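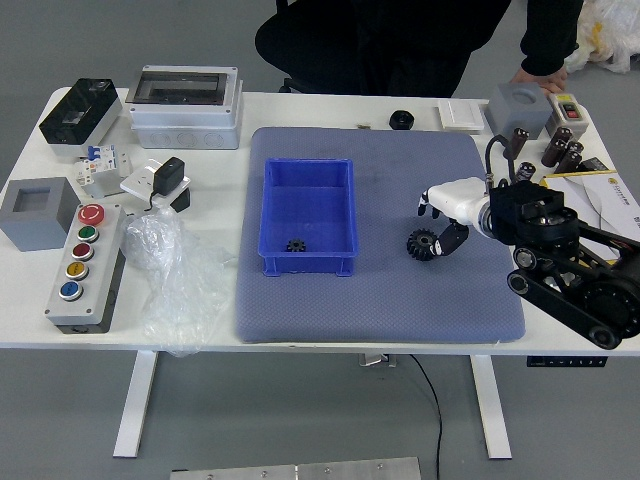

Ticket 697: Success rate on gear-to-bin task lower than reported in the October write-up
Project: Drondix grasp policy
Site: Farkdale lab, desk cell
Opened by: Salma Younis
Assigned to: Nazar Tkachuk
Status: Closed, follow-up noted
Priority: Normal

Description (Salma Younis)

I'm trying to reproduce the gear result before we send the comparison to the Lytvynenko group. The task is the usual one: pick up the large spur gear, put it in the blue bin, release. The policy is the checkpoint trained on 1000 demonstrations with the cluttered desk layout. The write-up gives 91 percent over the evaluation set. I get 68 percent over 225 trials with the same checkpoint and the same start poses.

Most of the failures look alike. The hand reaches the gear and closes, but the fingers come down too far toward the hub and the gear rolls out from under them. When the grasp holds, the placement is nearly always fine. I don't think the bin side of the task has anything to do with it.

Things already tried:
Restarted the controller and the policy server.
Re-homed all finger joints.
Swapped to the spare wrist cable.
Ran with the small gear taken out of the bin. No change.

Comment 1 (Nazar Tkachuk)

Can you attach the finger joint logs for ten failed trials and ten good ones? Also tell me which Gollow release the cell is on. The October runs were on the older one.

Comment 2 (Salma Younis)

Logs attached. The cell is on the current Gollow release. I didn't know the October runs were on a different one. The write-up doesn't say.

Comment 3 (Nazar Tkachuk)

Thanks. Commanded and measured joint positions agree in all twenty, so the hand is doing what it is told. The bad part is the command. In the failed trials the policy asks for a closing pose that would be right for a gear lying a little farther from the wrist.

Two candidates: the head camera calibration, or the image preprocessing in the new release. Please run the calibration check first, it only takes a few minutes.

Comment 4 (Salma Younis)

Calibration check passes. Worst corner error is under a pixel. I ran it twice - once with the desk cleared and once with the parts back in place.

I also did a short block of trials with only the mat, the bin and the large gear on the desk. The success rate went up slightly, but the same kind of miss is still there. So the capacitors, the switch boxes and the rest are not the main cause.

Comment 5 (Nazar Tkachuk)

Found a difference. The older release cropped the camera image to a square before resizing. The current one resizes the full image and squeezes it horizontally. The policy was trained on cropped images, so everything reaches it narrower than it should be. That fits the pattern, with the error showing up mainly in where the fingers land along one direction.

To test it offline I replayed 3443 saved images through both versions and compared the predicted closing pose with the recorded one. With the old crop the predictions match the recordings well. With the new resize they are shifted toward the hub nearly every time the gear is on its side. With the gear flat on the mat the shift is much smaller, and I can't fully explain that yet.

Please set crop_mode to square in the cell config and repeat your trials.

Comment 6 (Salma Younis)

Changed crop_mode and restarted. The first run made no difference. The policy server was reading its own copy of the config, so I had to change it there too. The setting needs to be the same in both places.

Second run, full set of 225 trials: 89 percent. Most of the remaining failures are cases where the thumb touches first and turns the gear before the other fingers close.

Comment 7 (Nazar Tkachuk)

89 against 91 is inside what we see from one run to the next on this cell, so I count that as reproduced. The thumb contact failures were in the October set too, I went back and looked.

Resolution, Jun 3, 2019

Cause: image preprocessing changed between Gollow releases and did not match the training data.
Fix: crop_mode set to square in the cell config and in the policy server config.
Method note for the write-up: state the release and the crop setting next to every success rate. The 68 percent figure should stay in the appendix as a measure of what the mismatch costs.

Follow-up (Salma Younis)

Opening a separate ticket for the on-side versus flat difference in the offline replay. Please leave the start pose file as it is until that one is done.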